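Dedisdale Demo Collecting: Questions I Keep Getting

Updated Feb 9, 2024

I run the recording bench for the Dedisdale project, and the same questions land in my inbox whenever a new group signs up for a shift. So I'm putting my answers in one place. If yours isn't covered, write to me or to Miroslava Palamarchuk, who handles the schedule and is a lot quicker at email than I am.

So what are you collecting, in plain words?

Examples of two arms doing small tabletop jobs together. A person steers both arms through the job, and we save what the cameras saw along with where every joint was and what the person told it to do. One run through from start to finish is an episode. A pile of episodes for the same job is a task set, and the task set is what the learning people over in Drarkham train on.

We don't write any code that says "move the cup four inches left." The model gets the episodes and has to work out the motion from those. That puts a lot of weight on the episodes being decent, and on you!

Do I need a robotics background?

Nope. Our best driver so far came from cake decorating. If you can be patient with your hands and don't mind doing the same thing over and over, you'll be fine. I'll sit with you for your first 11 episodes and we throw those out, good or bad, so there's no pressure on them.

What does the stirring task look like?

It's our main one this month, so you'll probably start there. One arm works the cup and the other works the stirrer. The cup goes on the white disc, the gripper takes it by the rim, and the other arm brings the tip of the rod over the opening and down inside. Then three slow circles, back up and out, and let go of the cup. We call this one Koval in the file names, after the cafe where we thought of it.

The part people find hard is the approach with the rod. It comes in at a slant, and from where you sit it's easy to think you're over the opening when you're still a bit in front of it. Look at the side monitor before you go down, every time. I've done this for ages and I still look.
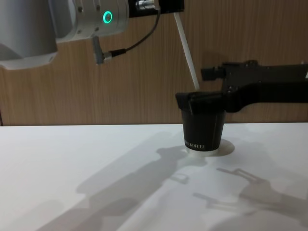 Why does one arm hold the cup if it's standing up fine by itself?

A light cup will scoot as soon as the rod leans on the wall of it, and then you're chasing it across the table. Also, we want the model to learn that the two arms have different jobs at the same moment. Single-arm stirring is a separate set, and please don't mix them. If you forget the hold and start stirring anyway, mark the episode as "wrong task" and go again.

How tight should I grip?

Less than you think. Close until the fingers touch the rim, then one more small squeeze. Paper-style cups fold in before you feel anything through the controls (there's hardly any feel in them, I'm sorry to say, and yes I've asked). If the rim goes oval, open up, swap the cup for a fresh one from the shelf and start a new episode.

What counts as a good episode?

I look for a smooth start, no long pauses, and a clear finish with both arms pulled back. It should be under 32 seconds, though I won't reject one for being a hair over. Small corrections in the middle are totally welcome. If you miss the opening, back up and line it up again, that's useful stuff! The model is going to miss too, and it needs to have seen somebody recover.

What I can't use is the kind where you stop to think for ten seconds with the arm hanging in the air. Think before you hit record. Scratch your nose before you hit record as well.

I bumped the cup and knocked it over. Do I delete it?

Please don't delete anything. Tag it "fail" and keep going. Pylyp Mykhailiuk goes through the fails in March and pulls out the ones worth training a success checker on, and he gets grumpy (politely) when there's a gap in the episode numbers.

How many episodes do you want from me?

A full shift is 80. That sounds like a mountain, and the first hour does feel slow, but once you've got the rhythm it goes by. Take a break whenever your wrists say so. I'd much rather have half a shift of clean runs than a full one where the last stretch is mush.

Should I do it exactly the same way each time?

Same task, same order of steps, but not the same starting spot. Every 6 episodes, shift the disc and cup a little and start the arms from somewhere new. Stay inside the reach of both arms, obviously. The task card has a sketch of how far you can go. Early on we had a beautiful set from Danetti, our partner lab, where every cup had been placed in one exact spot, and the model trained on it was hopeless the second anyone nudged the cup. Lesson learned — we all vary it now.

Can I change the lighting or tidy up the table?

Leave the lights as they are, and write it in the log if a bulb goes. Shadows from the arms are fine, they fall all over the table and the back panel and the model needs to cope with them anyway. Do keep your coffee, phone and keys off the table. I found a set of car keys in more than one episode last time around, and they stay in the data forever.

Do I have to talk while recording?

No audio is saved, so talk, hum, swear at the rod, whatever helps. You do need to type a one-line description at the end of each batch. Plain sentences work best: "Hold the cup and stir it with the white rod." Skip the poetry. Skip "ditto" too, the script doesn't know what to do with it.

What if the arm does something I didn't ask for?

Let go of the controls and press the red stop on your side of the bench. Don't reach in. Then come and get me, even if it starts behaving again by itself. You won't be in trouble for stopping a run, and a lost episode costs us nothing.

Will I get to see the trained model try it?

Yes, if you want to! Drarkham sends back a version after each task set and we run it on the same bench with fresh cups. Miroslava posts the times on the sign-up sheet. It can be a bit painful to watch the arm copy your own bad habits. Mine is a little wiggle right before I lower the rod, and I've now seen a machine do it back to me.

How do I sign up?

Put your name on the sheet, pick a slot, and show up ten minutes early so we can get your seat height right. Closed shoes, sleeves rolled up, hair tied back if it's long.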